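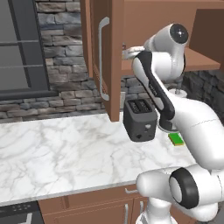
Our robotics club has stopped buying screws. For the whole of this term not one member has cut a finger, lost a bearing down the back of the radiator or set fire to anything, and I find that I miss it.

The club used to meet around a table. Now it meets around a kitchen that exists only on the computers, and the project is to get an arm to tidy the worktop. The marble is lovely, far nicer than anything the school could afford, and the cupboards are a sort of wood you see in brochures for retirement villages. We call the project Suvmont, for reasons that made sense in January.

I voted against it. My view was that a student who has never stripped a thread has no business being called an engineer, and I said so at some length. The old club built a thing called Arkach, which was meant to fetch a tennis ball and mostly fetched the skirting board. Everyone who worked on Arkach can still solder. I doubt that anyone on Suvmont could find the soldering iron.

But I have had to give some ground. Arkach got 14 attempts at its ball before the gearbox went, and we learned what you can learn from 14 attempts, mainly about gearboxes. The Suvmont lot logged 2306 in their first fortnight. They fail before breakfast, they fail over lunch, and when the arm shoves the toaster they press a key and have the toaster back where it started. I have owned toasters for years without that option.
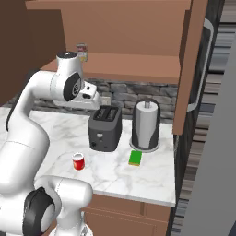
Jolien Leemans thinks I have this the wrong way round. According to her, the old club taught patience to the few who happened to be holding the screwdriver, and everyone else stood at the back and ate crisps. With the kitchen on every screen, she says, the people at the back have had to put the crisps down.

She is right about the crisps. I was often at the back myself.

What still bothers me is how polite the place is. Real worktops have crumbs on them, and a wet patch, and somebody's post. I would like the students to spoil their kitchen on purpose – move the cup halfway through, make the floor slope, add a little brother.

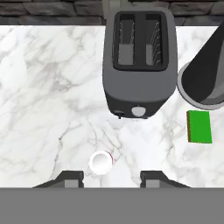
I would also like them to spend some of the budget on one cheap arm with a wobble in it. The club has 80 pounds left, and Štěpánka Čierny has found a second-hand one that needs a new elbow. I have offered to bring the screws.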